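3.2 Sample and interview procedure

The households were selected in two districts, Rosenthal and Dilisia, where shared laundry rooms are still in common use.
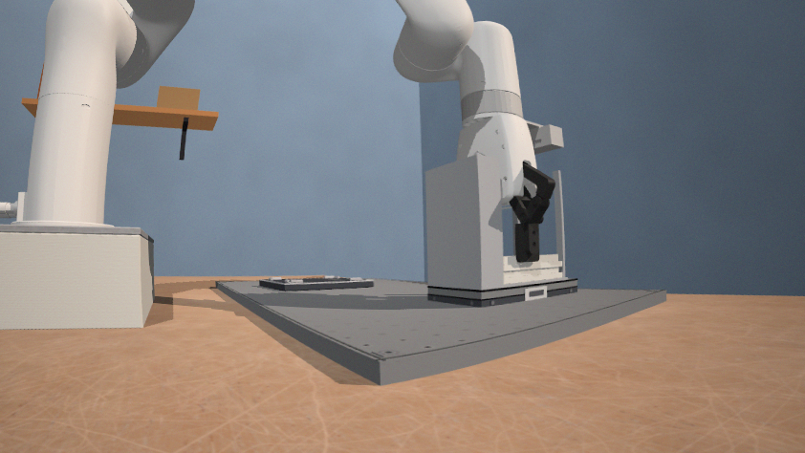

In each district we contacted the residents by letter in March and asked one adult per household to answer a short questionnaire. From the 677 letters sent, 500 came back with all questions completed. Answers with missing pages were not used, even when the missing part was small.

The questionnaire had 33 items. Most of them concerned the time of day at which people wash, the money they pay per load, and the disagreements they remember with neighbors. The wording follows Zabala and Hajji, with two changes: we removed the item on income, and we divided the item on noise into day and night – in our pilot, many persons gave different answers for the two.

After this step, 15 respondents were invited to a longer interview at home. Tarek Hajji made the interviews in Dilisia and Valeriano Zabala those in Rosenthal. The respondents could stop at any moment or skip a question.

Figure 3. Simulated view with a white arm and a light gray apparatus on a dark gray platform.

The interviews were typed in full and coded by both authors separately. Where the codes were different, we read the passage again together and kept the code on which we could agree.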